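Lindarier Round-Corner Table, light wood – my review after half a year
27 September 2018

Shares 74 | Comments 2

I bought this table in March from the Jekow shop, together with the chairs. I wanted one table for reading, for tea and for small work with paper. My budget was 500 dollars and the table took almost all of it, so I had time to regret it or to be happy. I am mostly happy.

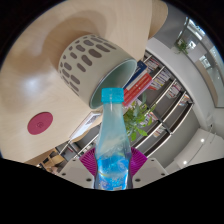
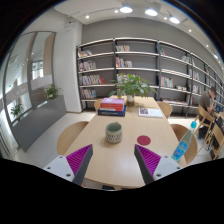

The surface is the best part of the Lindarier. The grain is pale and calm, and it goes well with bookshelves, which was important to me because my room is mainly shelves. I was afraid that such a light color would show every mark, and I must say it does show rings from tea. For this reason I keep a round red coaster on it all the time, near the mug with the dark spots. With the coaster I have no new rings since April. The finish also reflects the lamp, more than I expected from the shop, and in the evening I move my book a little to avoid it.

The corners are rounded, and my hip is thankful for this. My old table was an Ondia with sharp corners, and I walked into it every week. The rounded shape takes away a little space at the ends, but I can still leave a stack of books on one side and a plant in a glass vase, and have enough place for drinking and writing.

Assembly was not difficult. The instruction sheet is translated badly, but the drawings are correct. One leg was not tight after the first month and I turned the screw again – after that it stands well. The maker says it can hold 100 kilograms. I did not test this and I do not plan to.

I also looked at the Aoki table before buying. It is cheaper and lighter to carry, but the top is thinner and I did not like the sound when I put a cup on it. If you move house often, maybe the Aoki is better for you.

What I would change: a less shiny finish, and felt pads for the legs in the box. I had to buy the pads separately.

My rating is four stars of five.

Share this review | 2 comments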